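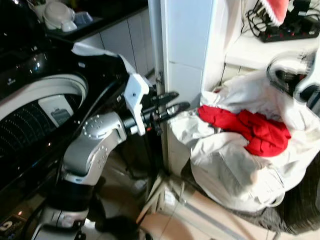

Surkex laundry arm, reviewed after a season in a small guesthouse

I held off writing this until we'd been through July, our busiest month by far, and I'm glad I did, as my opinion of the Surkex changed at least twice along the way!

We run a guesthouse in Drusudmont and wash all our own linens. The arm's job is a humble one: it takes pieces out of the laundry bag and puts them in the washer. We lease it through Vosiler at 339 a month, with setup another 184 on top, and at first I thought that was a lot of money for something my housekeepers do without thinking.

Well, they do think about it, or at least their backs do. One of them told me by the second week that she'd stopped dreading Monday (that's when the weekend sheets all land at once). On a heavy day we handle about 200 pieces, and she now spends that time upstairs on the rooms, or sitting down with a coffee, which I'm happy to pay for.

It is slow, I should say. Small things like pillowcases and napkins go in nicely, but a king-size duvet cover will tangle it up, and somebody has to come down and help. Stain checking is still done by hand too, and I wouldn't want it otherwise. We did have one grumpy month when everyone felt they were babysitting the thing, and I wish we'd talked over the new shifts before it arrived instead of after. Hours stayed the same for all of us, and I put that in writing.

We also tried the MacKinnon, which has a quicker arm but needed more floor than our laundry corner can spare, and the phone support was hard to reach in the evenings.

Four stars from me. I'd give it the fifth if it could manage a duvet cover.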